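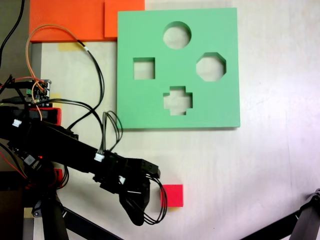 Frequently Asked Questions: The Irndale Desktop Arm Kit

Updated 8/10/24 by Minoru Tsuji

What is Irndale?

Irndale is a small robot arm kit for people who want to teach a robot by showing it what to do. You guide it through a job by hand a few times, the software learns from your examples, and then the arm has a go by itself. I have been building with it since the early test kits and I still grin every time it reaches for something I didn't tell it to reach for!

Do I need to know how to program?

No. The setup tool (it's called Bakke, and you will see that name all over the menus) runs in a normal window with buttons. If you do write Python, everything Bakke does is open to you as plain scripts, and lots of owners end up poking around in there after a week or two.

What's the shape board for?

It's the starter task. Pick up a block, carry it to the board, turn it to match the opening, let go. A toddler's toy, sure, but it covers a lot of ground for a robot: finding the block, closing the gripper the right amount, lining up two edges, and knowing when to stop pushing. The red cube goes with the square opening, and we suggest starting with that one. Leave the cross for later. It has more edges to catch on and it will humble you.

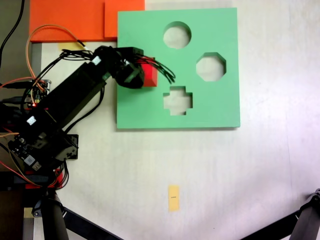 Red block in the gripper, over the left side of the board.

How many examples do I have to record?

Our starter set for the cube has 236, and you can download it and skip straight to training if you're impatient. For your own tasks, begin with a small batch, train, watch where the arm goes wrong, then record more of exactly that. If it misses whenever the block is close to the board, record some with the block close to the board.

Does the board have to stay in the same spot?

For your first try, yes, please. Mark the corners with a bit of tape and put it back on the marks between runs. Once the arm is doing well you can start shifting the board a little during recording, and this is where it gets really fun — the arm starts following the board instead of repeating a path.

Why are the wires and the circuit board out in the open?

Because you are going to want to get at them. Every joint has its own plug, so you can swap a motor without taking the whole arm apart. There is a printable cover on the Clallness downloads page if you'd like things tidier. I leave mine off.

Do leave plenty of slack in the cables near the gripper. Before you run anything on its own, move the arm by hand to each end of its reach and check that nothing pulls tight. Then check that no loop of wire hangs where it could snag on a block.

How long does it take to build?

The manual has 572 steps, which sounds awful, but a great many of them are a single screw. Take a weekend. The wrist is the slow part, and if it feels stiff when you turn it, back off the screws a little before going on.

What kind of table do I need?

Flat, steady and plain. Pale tops work well with the starter set, and bright blocks stand out nicely on them. Try to keep the lighting the same from one session to the next. I once lost an entire evening to a window blind.

The arm touches the board and stops. Is it broken?

Probably not. The push limit is set low out of the box, so a block that lands beside its opening will just sit against the board until the run times out. Check these first:

Is the board on its marks?
Did you run the zero routine after powering up?
Is the block gripped across its middle, or by a corner?

If all of that looks fine, raise the push limit one notch in Bakke and try again. The scale goes up to 7. I have never needed to go past the halfway point for this task.

Can I use my own blocks and boards?

Yes, and please do! Wooden blocks, bottle caps, dice, printed parts, all good. Anything very shiny is harder, and anything very soft needs a lighter grip setting.

Can two arms share one table?

They can, with the Dranthorpe add-on, which keeps them from reaching into the same space. It's still rough around the edges. A better version is planned for November, and I'd wait for that one unless you enjoy filing bug reports.

What if a part breaks?

Gripper fingers wear out first, and the files to print new ones are free. Motors and control boards are sold one at a time. Write to us through the Clallness contact form, tell us which joint is acting up, and attach the log from your last run. We normally answer within seven days.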